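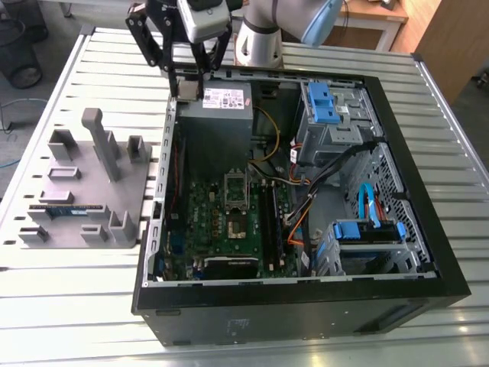 My Tuesday nights used to belong to trivia. Now they belong to a memory stick.

I'd come along to the Fododbridge robotics club to write a quick piece on what students do with an arm once the novelty wears off, and I figured I'd be home in time for dinner. That was in July. I've been back four times and I still haven't eaten at a normal hour.

The project has a name, Cito, and a goal you could explain to your nan: get a robot arm to put RAM into a desktop computer. You or I could do it in a few seconds, with a bit of swearing. The students have been at it for most of the semester, and I can't tell you how much fun it is to watch people argue over a job that small.

They've entered it in the Pulmont Challenge, a student competition where every team picks a fiddly household or workshop task and has 90 minutes on the day to show it off. Most teams seem to go for laundry or dishes (everybody wants a robot that does the dishes, me included). This lot went for the inside of a computer tower, laid on its side on the bench, cables and all. They could have stripped it out and given themselves a nice clean motherboard to practise on -- there was a long debate about exactly that -- but the vote went the other way. Real computers are full of cables, so theirs is too.

The bit that won me over was the tray. It's grey, it's 3D-printed, and it sits to the left of the tower with little blocks and posts sticking up to hold the parts. I hadn't given a second's thought to where a robot picks things up from, but it's half the battle! If the stick is leaning a hair to one side in its holder, it'll be leaning in the gripper too, and then you haven't got a hope of lining it up with a slot. I got a solid twenty-minute lecture on the spacing between two blocks and enjoyed every bit of it.
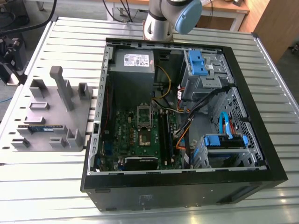 The slots themselves are the other headache. They're long and thin, and a stick only goes in one way round. Push too softly and it just sits there looking finished. Push too hard and you're shopping for another motherboard, and the club's whole parts budget for the year is $700. So there's a lot of creeping. The arm creeps, someone calls stop, everyone leans in over the bench, and then there's a chat about it. I've learned to bring a thermos.

They split into 2 groups, one on the picking up and one on the putting in, and there's a healthy bit of rivalry about whose fault any given miss was. A local shop called Alaoui Computers passes on old towers when it has them, and I'm told the supply is better after school holidays.

I did ask if I could have a turn. They handed me the controls, I moved the arm a few centimetres in what I was sure was the right direction, and a very polite voice behind me suggested the other left. The club meets every Tuesday from six, visitors are welcome, and the parking out the back is free after five.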